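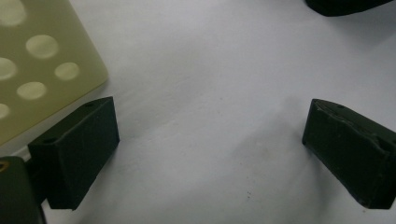 Man-sik Kang asked, before the agenda was even read, whether the Zundel Street stop was going away for good or just for the length of the sewer work, and could somebody please give a straight answer this time. Answer from the chair: temporary as far as we know, see item on Zundel below. Kang said "as far as we know" was what we heard last August.

Riders > Wandevville > Meetings > Minutes

Wandevville Bus Riders, regular meeting
May 1, 2025, upstairs room at the library
Started late, door was locked

Minutes from last time: read, one fix. Should say "evening service" not "evening services". Approved.

Kostura timetable
Draft summer timetable came in from Kostura the night before so most people hadn't looked. Read through it out loud, slow going. Main points:
- Route 2 goes from every 30 minutes to every 30 minutes on paper, but the first trip leaves later. Hospital laundry shift can't make it. Same problem as two years ago.
- Last trip from the mall moved up by 10 minutes. Store people close at the top of the hour and then have to cash out, so they miss it. Several in the room said they already run for it.
- Saturday-type schedule on holidays, no change. (Wait, I had this as a question mark in my notes. Will check.)
- Connection at the depot. Route 2 gets in right as the crosstown pulls out. Kostura says drivers can hold if they radio ahead. Riders say some do, some don't, depends who's driving.
Long talk on whether to ask for the early trip or the late trip, if we only get one. No vote. Feeling in the room was the early one, people lose pay over that. Woman by the window disagreed pretty strongly, said being stranded at night is worse than being late, and she wants that in the minutes. It's in.
Action: letter to Kostura asking for both, early trip listed first. Kang to draft, he has last year's on his computer.

Zundel Street stop
Stop is closed while the sewer main is dug up. Sign on the pole says use Alhassan. Sign does not say which side. The stop outside Alhassan Pharmacy is only good going in toward downtown, going out you have to walk down to the church and there's no curb ramp on that corner. Two people with walkers have been getting dropped at the pharmacy and riding the whole loop around insted.
City says the work is on schedule. City did not say what the schedule is.
Asked if the driver could just let people off at the near end of Zundel where the pavement is still good. Kostura told us on the phone it has to be a marked stop. So ask the city to mark one. Cones and a paper sign would do.
Bench: will the bench come back? It was taken out when the digging began and is not in the city yard according to the man who went and looked. Kang: the bench was the only shade on that side, on account of the tree. Tree is gone as well, this was news to some.
Action: call public works, ask (a) end date (b) temporary stop (c) bench. Write down the name of whoever picks up.

Printed guide
Pocket guide is almost out at the library desk, all out at the clinic. Last run was 2,000 and it went faster than expected, mostly to the high school. Argument about whether to print now or wait for the final summer timetable. If we print now and Kostura moves the late trip the guide is wrong on day one. If we wait there's nothing to hand out at the street fair.
Settled on: wait. Photocopied half sheets for the fair, Route 2 only, black and white. Bigger type than last time please, that came from more than one person. Also put the phone number on the front, it was inside under the staple and you couldn't read the end of it.
Map on the back still shows the old depot. Nobody has the original file. Redraw by hand if we have to.

Fares
Short. No increase in the draft. Transfers still good for one change only. Question about the student pass, does it work in summer if you're in summer school. School office says yes, drivers say no. Will ask Kostura to put it in writing and tape it up by the farebox.

Other
- Heat on the crosstown was stuck on again. Take down the bus number when it happens, over the front window, complaints without it go nowhere.
- Thanks to the driver who walked back to the depot with a lost hearing aid. Name not known. If anyone finds out, tell the office so it gets in their file.
- Dog question from last time: small dogs in a carrier, yes. Anything else, driver decides. Not everyone happy with this.
- Somebody's blue umbrella is still at the library desk from last meeting.
- Room is booked for us through the summer, but we need to be out before the lights go off. Tonight we were not quite.

Next meeting: same room, date to be set once Kostura answers. Kang will bring the draft letter, comments to him before then, by phone is fine, he doesn't check email much.

Correction to the above, added after: holiday service on Saturday-type schedule is confirmed, no change from last year. Also it was the near end of Zundel by the pharmacy side, not the church side, that we're asking them to mark.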